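# Isby Open Day

The **Isby Open Day** is a public demonstration of robotic assembly and disassembly held each December at the Braretti works in Isby. It is organised by the Girna project, which studies the handling of used desktop computers by robot arms. Visitors watch a set of timed tasks carried out on real equipment and may put questions to the operators between runs.

## Background

Girna began as a study of repair work on office computers. Its early trials used single boards clamped to a bench, and the results did not carry over well to complete machines, where cables, brackets and drive cages restrict the approach of the arm. The project moved to whole cases, and the open day was started so that repair firms and local colleges could see the work at full size.

The Braretti works was chosen for its ground-floor hall, which has level access and a separate power supply for the test cells. The hall is divided by a painted line. Visitors stand on one side of it, and only operators cross it while an arm is live.

Attendance is limited to 100 people for each session. Places are booked in advance, and the highest total recorded for a single open day is 379.

## Format

The day is split into three sessions. Each opens with a short safety talk, followed by a demonstration and a period for questions. The same tasks are repeated in every session so that visitors at different times see comparable work.

The tasks are drawn from a list of nine kept by the project. They include the removal and fitting of memory modules, the placing of a processor in an open socket, the fitting of an expansion card and the release of a cable connector. Not all nine are shown on the day. Tasks with a high rate of failure in rehearsal are left out or shown as recorded runs.

## Demonstration cell

The main cell consists of a metal-topped table, a robot arm and a tower case laid on its side with the interior exposed. Parts are held in a plastic fixture tray beside the case. The tray gives each part a known position, and the arm needs no search before picking it up. Work inside the case is less regular. Loose power wiring can lie across the board, and the gripper has to reach the memory slots without catching it.
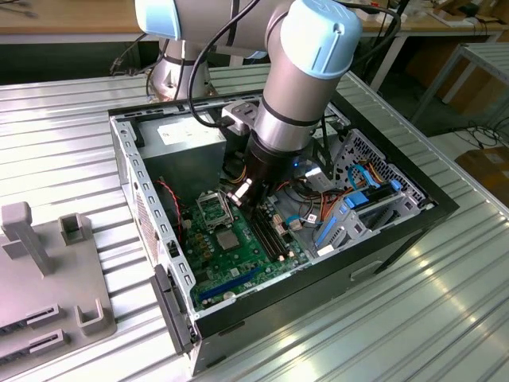

**Why is the computer laid on its side for the work?**

Laying the case flat makes the motherboard horizontal, so that parts can be pressed into their sockets from directly overhead. The table then takes the load, and the case is less likely to tip or slide.

The control software, known as Du, runs each task as a series of short moves. Between moves it compares the force at the gripper with a stored limit. If the limit is passed, the arm stops and withdraws along the path by which it entered. The operator may then restart the task or end it. Du does not make a second attempt unaided during public sessions, although it can be set to do so in laboratory trials.

## Visitor access

Visitors may not handle the arm. A separate table holds a second case, without power, on which they can try the same tasks by hand. The force needed to seat a memory module is shown on a dial.

Printed task sheets give the order of moves and the force limits used. They are revised before each open day, and older versions can be consulted at the Girna office on request.

## Reception

Repair firms have generally taken most interest in the fixture tray, which can be copied at low cost and used at a manual bench. Criticism has centred on speed. A trained technician completes most of the listed tasks faster than the arm, and the project publishes both times on the task sheets.

## See also

- Robotic disassembly
- Force control
- Electronic waste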